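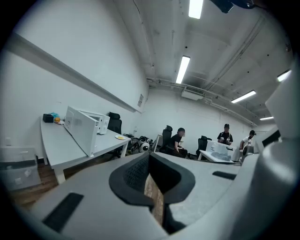

Figure 2.1 White walls and a warm brown wooden floor, with a light grey hand-held gripper in the foreground.

47 shares

Chapter 2
What Does a "Sustainable" Garden Sustain?

Most landscaping proposals you read as a student will promise a low-water, low-input garden. Few will say low compared with what. This chapter asks you to read such claims the way an auditor reads an invoice.

Take the Wullgate courtyard, planted in July by the contractor Hrubý. The client brochure described it as self-sustaining. Maja Bednarek, who was handed the maintenance logs later, found 17 visits in the first year and 1,281 litres of tank water used on the eastern bed alone. Neither figure is scandalous. Young plants need water, and somebody has to pull the weeds - but "self-sustaining" was the wrong word, and it was in the contract.

Mulch gets the same easy ride. A coarse layer slows evaporation and shades out seedlings. Laid too thick over dry soil, it can also catch light rain before it reaches a root. Textbooks, including earlier printings of this one, have tended to report the first effect at length and the second in a footnote.

Native planting is treated more gently still. A species native to the region may be quite unsuited to a compacted, limey strip beside a driveway, whatever its label says about local provenance. Ask where the seed was collected and what the soil was like there.

We return to Wullgate in Section 2.3, where the planting list is set beside the losses. Before then, find a maintenance log for a garden near you and note the colour-coded tasks, if it has any, along with the hours billed.

2 comments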